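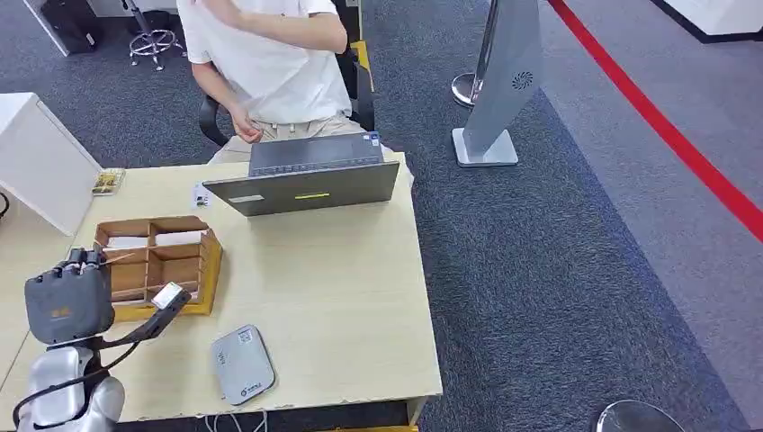

Cardboard divider grids for desk drawers/trays - worth it or not?

Forum: Desk & Small Office > Storage and sorting
Started by pidley_paraschiva

pidley_paraschiva
ok so we're redoing the shared desks and I need opinions fast, order has to go in by end of day tomorrow. Question is the sorter. Right now it's a brown cardboard organizer, the kind with upright dividers that make a grid, sitting in a yellow tray on the left part of the desk. Works ok. But two people here want it gone and want plastic drawers insted. I want to keep cardboard. Laptop in front of the chair, sorter on the left, big white cabinet past that where the desks join at a diagonal. So not a ton of room.

What do people use for small stuff, cables ends, clips, spare keys, label rolls. And does anyone keep cardboard long term or is it always a stopgap.

Paraschiva

bench_hanne
Cardboard all the way. Had mine since two jobs ago. Only thing that kills it is coffee.

wonwon60
Plastic. sorry. Cardboard grids sag, the cross pieces pop out of the slots, then stuff migrates from one cell to the next and you're sorting the sorter. Been there. Bought a Kusten drawer unit last December, never looked back.

bench_hanne
They pop out if you overfill. Glue the crossings. Dab of wood glue, leave overnight. Mine don't move at all

wonwon60
so now its a glued cardboard box. At that point buy the drawers

bench_hanne
Glue was already in the house lol

obadia_m
Q for OP, does the grid lift out of the yellow tray or is it stuck in there? Because that's the whole game imo. If it lifts out you can carry it to wherever you're working, dump a cell, put it back. With drawers you end up pulling the whole drawer anyway.

pidley_paraschiva
lifts out. Not glued or taped, just sits in the tray. The tray was here before me, the cardboard I cut down to fit. Took me most of a lunch.

obadia_m
Then keep it. Tray does the real work. Catches anything that gets out under the dividers and gives the cardboard something to lean on.

YSKoo
Disagree w/ everybody a little. It's the position I'd change. Left of the laptop is prime space if you write by hand at all. Open laptop eats the middle, sorter eats the left, where does paper go? I'd put the sorter on top of the white cabinet and get the desk back.

pidley_paraschiva
Cabinet top is a fight. Somebody always wants it for the printer

YSKoo
is there a printer on it now?

pidley_paraschiva
no. there's a printer in our FUTURE apparently

YSKoo
Then claim it. Put the tray up there tonight and let them ask you to move it.

wonwon60
don't do that, if the sorter is up high you can't see in the cells. You'll be feeling around in there like a raccoon

YSKoo
Depends how high. The one by my desk is barely above the desktop, I see right in. OP how tall is yours?

pidley_paraschiva
taller than the desk, not by much? can see the top of it standing no problem. Sitting, hmm. Haven't tried with the sorter on it.

hinata_desk
late night post so forgive spelling. I did the cardboard thing for a repair bench and then for a regular desk, different answers.

Repair bench: cardboard bad. Oil, screws with sharp points, heavy stuff. Went to lidded bins.

Regular desk: cardboard good. Quiet (plastic rattles, esp. if you type hard), cheap, and you can change the cell size with scissors. My rule is one kind of thing per cell and one cell left empty for whatever shows up that week. When the empty one fills you sort it or toss it.

Also tall dividers vs short, nobody mentioned. Tall = holds pens and cables upright. Short = you can actualy get your fingers in. I cut mine down by a third on the front row only.

bench_hanne
Front row cut down is smart. Stealing that

wonwon60
ok the rattle thing is true. My Kusten drawers do rattle. I put felt in. Still plastic for me though, I have a cat and the cat eats cardboard

obadia_m
well there it is, the real reason

wonwon60
it's A reason

pidley_paraschiva
no cats here. One of my plastic people says cardboard "looks like we haven't unpacked yet". Which, fine, brown cardboard on a light wood desk isn't gorgeous. Anyone paint theirs?

hinata_desk
Paint warps it. Get contact paper, or that thin kraft wrap, and only do the outside walls. Inside doesn't matter and you'd go nuts wrapping every divider.

bench_hanne
tried spray paint once. Curled up like a chip. Do not

YSKoo
Or leave it alone. With the yellow tray around it it already looks on purpose. People fuss too much about this.

What's the budget even? If it's drawers for every desk that adds up quick.

pidley_paraschiva
Quote for the plastic came to 1,136 for all of the desks, Bradmont units, delivered. Cardboard refit would be basicly my time and a couple rolls of tape. So you see why I'm asking

wonwon60
1,136?? for drawers. how many desks

pidley_paraschiva
whole floor. Not my pick, somebody else got the quote

wonwon60
ok I'm on the plastic side and even I wouldn't sign that. Buy one. ONE. Put it on whoever complains the loudest and see if they still like it in a month

obadia_m
Seconding the trial. And measure first. A drawer unit needs clear space in front to pull the drawers. With a laptop right there in front of the chair you may be shoving the laptop over every time you want a paper clip.

pidley_paraschiva
oh. hadn't thought of that one. Drawers would open toward the chair I guess, or sideways into the laptop. Neither great

YSKoo
And a grid opens up. Straight up. No clearance needed. Ok I'm coming around on it staying on the desk, but I'd still slide it back as far as it'll go next to the cabinet so your left arm has somewhere to be.

hinata_desk
arms matter more than people think. If the chair has armrests and the tray is too near the desk edge you bang the armrest, then back the chair off, then you're typing with your arms out like a zombie. Leave a forearm's worth of bare desk along the front.

bench_hanne
What about the little stuff that never makes it into the sorter? Cards, snack packets, that one bag of something that lives on the corner of the desk. I swear every desk has one. Mine had a bag of rubber feet on it for a year

pidley_paraschiva
ha yes there's a little clear package over on the far corner by the cabinet and a card lying next to the laptop, and I couldn't tell you why either one stays put. Neither has a cell. Maybe that's the test. If it's been out on the desk for a week it gets a cell or it goes

hinata_desk
that's the empty cell rule. You're there already

wonwon60
label the cells btw. Whatever side you're on. Unlabeled grid on a shared desk is a junk box by the second week

bench_hanne
Label on the divider top edge or it gets buried. Masking tape folded over the edge, write on both sides. Pen not pencil.

obadia_m
I'd go the other way on labels, for a shared desk yes, for your own no. I labeled mine and then never moved anything again even when it made no sense. Had "stamps" on a cell for ages, no stamps

wonwon60
so peel the tape off??

obadia_m
you'd think

YSKoo
OP did you decide, or are we going round again

pidley_paraschiva
Update 2026-09-17. Went with: cardboard stays, yellow tray stays, sorter pushed back toward the cabinet. Front row gets cut down like hinata said, crossings glued like hanne said. Ordering one Bradmont unit for the loudest complainer, who has already asked why only they get one. Labels on masking tape. The cabinet top I'm leaving alone for now, not up for the printer fight this month.

Will post how the glue holds up. Thanks all, gotta run

bench_hanne
use a clothespin on each crossing while it dries or they lean

wonwon60
I want to hear about the complainer

hinata_desk
and don't cut the front row before you glue. glue first, let it set, then cut. learned that one with a very wobbly box

pidley_paraschiva
...already cut it

hinata_desk
clothespins then. lots of them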